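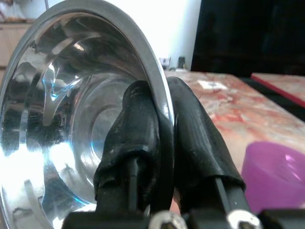 Hello Concetta, hello all,

I have now tried both finger types on the Sornetti gripper, with the force at 80 percent. The black sleeves hold a steel bowl well when one finger is inside the rim and one outside, but you can see how much the left sleeve is wrinkled. The Vorkmont pads stay flat - they are too thick for our small cups.

On 4th June Concetta Grasso wrote:
> Does the rubber move on the finger when you grip metal?
> We had this with 2 of our 8 sleeves.

I will measure it next.

Regards,
Rūta Kütt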